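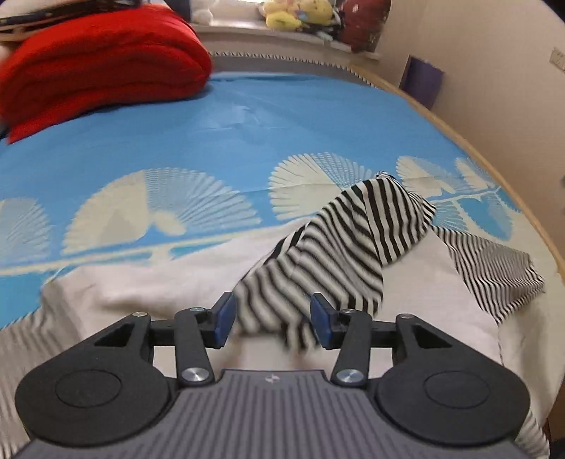
Fluris, a hand-held gripper: the build in pictures

Print
E-mail

I promised everybody at the Wednesday bench that I would put all the gripper pictures in one place, and it has taken me until now to do it, for which I'm sorry, and thank you to those of you who kept asking so nicely. Fluris is a gripper you carry in your own hand. You squeeze, the two fingers close, and you go about the house picking things up with it while it keeps a record of how you did it, so that later on an arm on a table can have a go at the same job. We are building it between the shared workshop at Stelberg and my own home, with Hnat Kravets on the mechanics, Zübeyde Sezer on everything with a wire in it, and me, Ayten Kocabaş, doing the fiddling about and the writing down.

The pictures are more or less in the order things happened, with a few words for each. If you only want the linkage, it's in the middle. If you only want the laundry, it's near the end!

The drawing on the back of the rota
Hnat's first sketch, done at the end of an evening when we were both meant to be sweeping up. The two arms and the crossed-out spring are his, and the tea ring is mine. We went back to this piece of paper more often than to any of the proper drawings that came after it, and I still have it in the drawer with the spare hex keys.

Cardboard fingers
I do recommend starting in cardboard. You can learn an awful lot about where your knuckles want to be from a cereal box and a few split pins, and if it's wrong you have lost ten minutes and a bit of breakfast packaging. Ours told us that the first handle was far too long for me and quite a bit too short for Hnat, so we settled in between and both grumble equally.

First pair of arms
These came off the machine on a Saturday while the workshop was full of people mending chairs. They were far too thin. You could bend them with your thumb, and every visitor that afternoon did. I kept one as a bookmark.

Second pair of arms
Thicker, and with the triangular openings that have stayed in the design ever since. Hnat put the openings in to save weight, and I grew fond of them for quite another reason, namely that you can poke a small brush through when a bit of fluff gets into the joint. There is always fluff. I had no idea how much fluff a household makes until I began pushing a mechanism through it every day.

Linkage laid out on a tea towel
Everything that moves, before it went together. If you are copying this, please put your parts on a towel as well, a plain one, as the small pins roll and they like to go under the radiator. The two link bars are the same part turned over, so there is one drawing for both. The big screws go at the bottom ends of the bars and the small pins go along the top joints. Do the bottom ends up last. I did them first and had to take the lot apart again, twice, with Jalen Greenberg reading the instructions aloud to me from the other side of the bench in a radio announcer's voice.

The sticky joint
A close-up of the left-hand top joint, which closed smoothly and opened as though it had been asked to get up early. Zübeyde thought it was the hole and Hnat thought it was the pin. It was a little of each. He opened the hole out by hand with a reamer, a turn at a time, and we stopped as soon as the arm would fall under its own weight. I'd say that is the test to use: hold the thing on its side, let go of the arm, and see whether it drops.

Ribbed plate, first fitting
I asked for the ribs. The plain plate we had before looked very smart and picked up every mark going, and it flexed a little if you leant on it. The new one is grey, with the ribs running all the way down and the bottom flaring out at both sides, and it has made the whole front end feel like one solid thing. The little round emblem near the top was Jalen's idea. He says every proper machine has one. It has no job at all and I wouldn't be without it.

Housings, old and new
The old housings were square at the corners. They caught on things: pockets, curtain hems, the strap of my bag on the way to the bus. The new ones are rounded and a good matte black, with a thin circle cut into the top of each, and they slide past cloth far better. They are also bigger than I wanted. Zübeyde needed the room inside and I've learned not to argue with somebody holding a soldering iron.

Wiring, evening two
Zübeyde's neat work before I got at it. The board is a Xue, the second one, the first having gone to a better place when I plugged it in the wrong way round. Please label your connectors. I used nail varnish, a dab on each half, and it's still there and still perfectly readable.

Finger pads, the whole sorry collection
We went through 12 sorts of pad. Some of them gripped beautifully for a day and then went shiny. One left marks on a white pillowcase that I have not been able to shift. The ones we kept are the dark blue ones, on a black backing, and what I like is that they'll hold a single layer of thin cloth without my having to squeeze as if my life depended on it. If you find something better please tell me, I'm always in the market for a pad.

On the kitchen scales
It's heavier than the plan said. It always is, isn't it. You notice it after a quarter of an hour, in the wrist first and then up in the shoulder, so we do our sessions in short goes with a cup of tea in the middle.

Sponges, spoons, a box of crayons
The easy things, which we did for most of April. Elif Naz Sarıgül came round and turned out to have the steadiest hands of any of us, much steadier than mine, and a lot of the good early recordings are hers. She talks to the spoons while she does it.

The laundry sessions
We moved on to clothes, and we moved into the bedroom to do it, the bed being the only flat surface in the place big enough to spread a garment out on. The picture at the top of the page belongs to this set: fingers held open, with the striped sleeve-like piece between and beyond them, and the rest of the white garment out over the blue sheet with the leaves on it. I do like a striped garment for this work. With plain white cloth the folds all melt together in the recordings, and I sit there afterwards squinting and trying to decide what was on top of what, whereas a stripe changes direction wherever the fabric does, and you can follow it round. Wide stripes are easier on the eye than fine ones. If you have the choice, start with wide.

How we pick up a sleeve
A few people asked for this in particular, so I'll be thorough. Come in with the fingers well apart, wider than you think you need. Look for a place where the cloth already stands up a bit, a fold or a little peak, and go for that. Bring one finger down either side of it and close slowly. Flat cloth is much harder: you have to press down into the bedding and draw the fingers together until a ridge comes up between them, and we lose a good many tries that way. Keep those tries, by the way. Zübeyde was very firm with me about this. I had been deleting my clumsy ones out of vanity.

The notebook
One page of it. Each try gets a line with who was holding Fluris, which garment, and a tick or a cross, plus a remark if I have one. My best day was 168 lines, and I couldn't hold a teacup straight afterwards. My remarks get shorter as the page goes on. By the bottom of this one they are mostly the word "again".

Fresh screws
The big ones at the bottom of the links work loose with use. We check them before each session now and give them a small nip with the key. Hnat would like to put thread lock on them and I keep putting him off, as I still have the front end apart most weeks. Once we've stopped changing our minds he can glue whatever he likes.

The Lonent arm, on loan to the workshop
The arm that will wear the same pair of fingers one day. It lives on the end bench at Stelberg and you are welcome to come and look at it, though please ask before leaning on it. We have the fingers mounted and it can open and close them, which got a small cheer. The bracket between the two is Jalen's and it's the third one. I will do a separate page for the bracket, it has had quite a life.

What comes next
Socks, I think. Hnat says towels first, and Elif Naz says buttons, but she is an optimist. I want a softer grip on the handle before any of that, and a lighter cable, and there's a list of 26 small jobs pinned up by the workshop kettle that anybody is free to take one from. The drawings for the arms and the ribbed plate are in the blue folder on the same shelf. Please put them back in order, and if you do build your own, bring it along one Wednesday after half past six so that we can see it.

Ayten

Print
E-mail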